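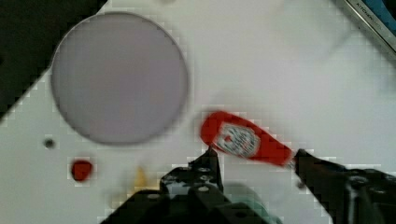
When Vosisness pushed an update to its family calendar app in August, Sandrine Delaunay did what she always does with new releases. She put it on a spare phone, routed the phone through a proxy on her laptop, and watched what went out.

"The calendar sync was fine," she says. "Then I opened the contacts tab, and it sent the whole address book. Names, numbers, birthdays, the notes field. I hadn't tapped anything."

Delaunay tests mobile apps under contract, mostly for insurers and clinics. She found that the app was uploading contacts to a server run by Ginden, an analytics firm, before the permission screen had been answered a second time. The first answer, given at install, covered only "finding family members."

The phone numbers were hashed, and Vosisness has pointed to that in its replies to customers. Delaunay doesn't think much of the defense.

"A phone number is a short thing. You can hash every possible number in the country on a laptop and match them up over lunch. And the notes field wasn't hashed at all. People keep door codes in there."

Her test address book held 400 made-up entries. All of them went out in one request, and they went out again each time the app was reopened. She wrote to the company the same evening and got an automatic reply. After 12 days she wrote to Ashok Dhillon, who runs the Skorkel mailing list on app privacy and had seen the same traffic from an older version.

Dhillon asked list members to check their own phones. He got 533 replies, and most of them included logs.

"I expected maybe 30," he says. "People were annoyed. Some of them had paid for the family plan so they wouldn't be tracked."

One member, a school network manager, found 2,506 requests to the Ginden server in a single week of firewall records. Dhillon is careful with that figure – it covers staff phones as well as students' tablets, and he can't say how many devices were involved.

Vosisness released a fix on Oct 6, 2024. The release notes call it "improved contact handling." Delaunay has tested it and says the upload now waits for a tap. She has not been told whether the contacts already collected were deleted. Ginden did not answer her two emails.

Would she use the app herself?

"No, but I wouldn't have used it before. I have a paper calendar in the kitchen."

For people who want to keep it, she suggests turning off contact access in the phone's own settings – the switch inside the app only hides the tab. Dhillon plans to run the same check next on Baudry, a shared shopping list app that uses an older copy of the Ginden code.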